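3.2 Litter left on the floor

Most work on guest room turnover counts the bin and stops there. We wanted the stuff that never gets that far. Rooms were checked at two sites, Hornlow and Fostau, before housekeeping went in, 528 rooms total, all with carpet. Anything loose on the floor bigger than a coin was logged by type and by where it lay - bed side, desk side, doorway. Bathrooms left out. Hair, crumbs, lint also left out, no good way to log them.

Types were kept broad on purpose. Bottle, food wrapper, paper, other. An early version of the sheet had 46 codes and the two coders could not agree on half of them, so it was dropped after the pilot. Crumpled paper stayed a problem even then, bag or wrapper is hard to call without unfolding it, and we did'nt unfold. Figure 2 is typical of the mixed cases: 4 pieces on open carpet, beside the bed, with a lined bin on the same floor.

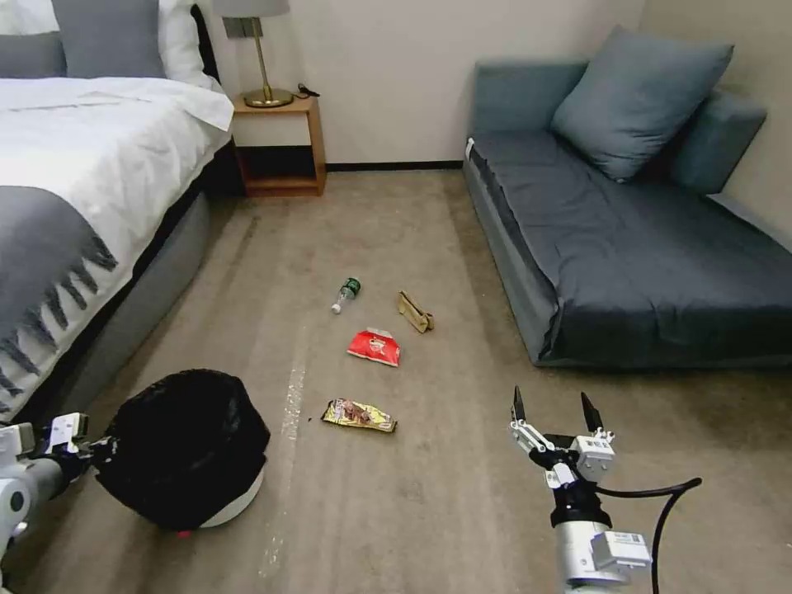 Figure 2. Mixed litter on bedroom carpet. Bottle, crumpled tan paper item, two snack wrappers (red, yellow).

Sidra Orakzai objected to the word litter at this point, saying that a bottle next to a bed may just be a bottle someone means to pick up again, and that a count taken before checkout mixes the two. Fair. We went back through the sheets and split rooms by whether the guest had left for good. Wrappers barely moved. Bottles did, a lot, so bottle counts are given for checkout rooms only from here on.

Across both sites we logged almost 2,000 pieces. Wrappers were the largest group, then paper. Bed side had more than desk side, which fits what Xolalpa found earlier in the Weser rooms, though his had hard floors and the bins were kept in the bathroom. Bin position is taken up in 3.3. Lid type was not recorded at Fostau - an oversight, the sheet there was printed without that colunm - so any comparison on lids uses Hornlow alone.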